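Chapter 7
Looking After a Two-Finger Gripper
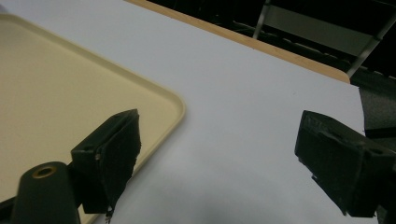 Figure 7.1 The two fingers of a gripper with an open gap between them. The foam-like pads on the inner faces have ragged edges.

The fingers of a gripper wear out sooner than anything else on the cell. Motors and gearboxes may run for years with little attention, but the pads touch every part that is picked up, and many things that are not meant to be picked up as well, such as table tops, tray rims and the corners of fixtures. This chapter deals with one gripper on one cell and follows it through inspection, pad replacement, refitting and the first test run.

The cell is at the Vellwood training workshop in Skurkstead. It is used for sorting small parts between a table and a shallow tray, and it has been run by each intake of trainees in turn. The maintenance log was begun by Raffaele Sartori and is now kept by Dalva Arruda. Extracts from it appear throughout the chapter. They have been left as written, including the entries that later proved to be mistaken.

By the end of the chapter you should be able to inspect a pair of finger pads and decide whether they can stay in service, strip and replace a pad without marking the finger beneath it, check that the two fingers close squarely, and write a log entry that the next person can use.

You will need the work from Chapter 5 on isolating the cell. If you have not signed off that section, go back and do it before you touch the gripper.

7.1 What the pads do

A bare finger is hard and smooth. It will hold a part, but only by pressing firmly, and a firm grip marks soft parts and tips light ones. A pad spreads the load and gives some friction, so the same part can be held with less force. It also takes up small errors. If the part is sitting slightly askew, the pad gives a little and the part stays where it is.

Foam does this well and is cheap. It also tears. Damage usually begins along an edge, where the pad catches on things, and works inwards. Look at the lower edge of the right-hand pad in Figure 7.1, then at the scrap hanging below the left-hand one. A loose scrap of this kind can drop into the tray or lie between the finger and the part, where it changes the width of the grip.

Ragged edges do not by themselves mean that a pad has failed. The rule at Vellwood is that a pad stays on if its gripping area is whole and firmly stuck down, and comes off if any of it lifts when pushed sideways with a thumb. Loose scraps are trimmed in either case.

7.2 Reading the log

The first extract is from August, when the cell had begun to drop parts on the way to the tray.

"Count 1,199. Dropped 2 this morning, both near the tray. Turned grip force up one step. R.S."

"Count 2,824. Dropping again. Force up another step. Left pad is lifting at the bottom corner, has probably been going for a while. Both pads changed, force put back to where it started. No drops since. D.A."

The count is the number of picks since the pads were last changed. Notice what happened between the two entries. The first drop was treated as a problem of force, and turning the force up did hide it for a time. It also pushed harder on a pad that may already have been coming away. Katia Cirillo, who taught the group that year, now asks trainees to look at the pads before they open the settings page, and to write down what they saw even when they find nothing wrong.

7.3 Before you begin

Open the fingers fully, move the arm to its service position and isolate the cell. Clear the table and take the tray away. Have ready a plastic scraper, a clean cloth, the cleaning fluid named on your workshop's safety sheet, a steel rule and a pair of new pads cut from the same sheet. Pads from different sheets can differ in thickness, and a small difference is enough to carry the part off centre.

Change both pads together, even if only one is damaged.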